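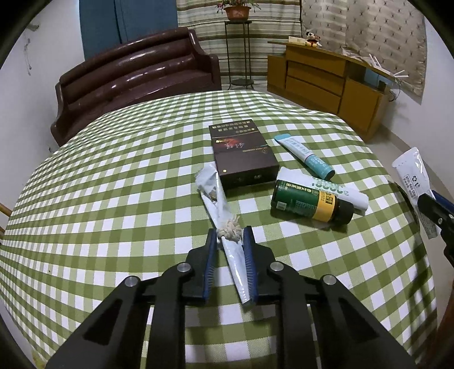 How to get tickets for an Altavley home match

Altavley sells seats for its home league matches through the Lusedix site and at the ticket window on the north side of the ground. You need a fan card for either one. If you already have a card from last season, skip to step 2.

1. Get a fan card

Open an account on Lusedix with your name, date of birth and a phone number. Choose Altavley as your club. The card costs 200 and is valid until the end of the season. A text message with your card number comes within a few minutes. Write it down, as the site asks for it every time you log in.

2. Check when your sale opens

Season ticket holders keep their own seats. Fan card holders can buy from 10 a.m. on the first day of sale, and everyone else with a new card from 4 p.m. The times are posted on the club's news page after the fixture is confirmed. Cup matches have their own schedule.

3. Pick a stand

The Daza Stand is behind the east goal and is standing only for most of the match. The Dollovis Stand runs along the side and is the better choice with children. It has 2596 seats, and the lower rows get wet when it rains.

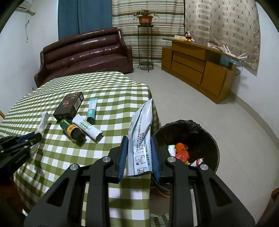

Visiting fans use gate 4 and can't enter from the home side, even with a valid ticket. If you are buying for a friend who supports the other team, buy in the away section.

4. Pay and load the ticket

You have ten minutes to pay once the seats are in your basket. The ticket is loaded onto your fan card, so there is nothing to print. One person can buy up to four tickets, and each needs a separate card number.

5. On match day

Gates open two hours before kickoff. Bring the card and a photo ID. Bus 443 stops outside the main entrance, and the last one back leaves at 11:20 p.m.

If the card doesn't scan, go to the ticket window with your ID and they will look up the seat for you.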